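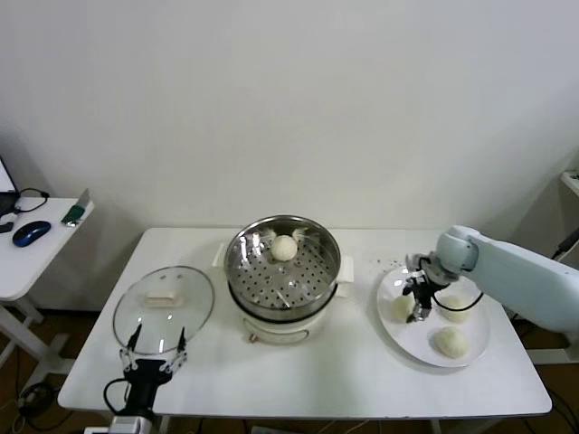
Steamer pot with one dough ball in the basket

Unit 6: Raising trees and shrubs from seed
Handout, Cererstead evening course. Tutor: Hằng Lưu

Cold treatment
Many hardy seeds will not sprout until they have been through a cold, damp spell. Mix the seed with twice its volume of moist sand, put it in a labeled bag and keep it in the bottom of the refrigerator. Rowan needs longer than birch. Check the bags every two weeks and sow at once if you see roots.

Hard seed coats
Broom, laburnum and most of the pea family have a coat that keeps water out. Rub the seed between two sheets of sandpaper until the surface looks dull, then soak overnight. Seed that still floats in the morning is usually empty.

Last year's group sowed 385 rowan seeds in trays and had 135 seedlings to pot on by July. Reijo Seppälä's notes on that batch are in the course folder.

Steamer and glass lid

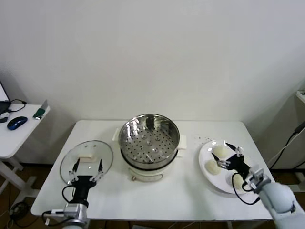
Sowing
Fill the trays to just below the rim and firm lightly. Cover large seed to its own depth. Leave birch uncovered, as it needs light. Water from below and stand the trays in shade.

For next time: bring a tray, labels and a pencil. Read the Cerndale sheet on pricking out.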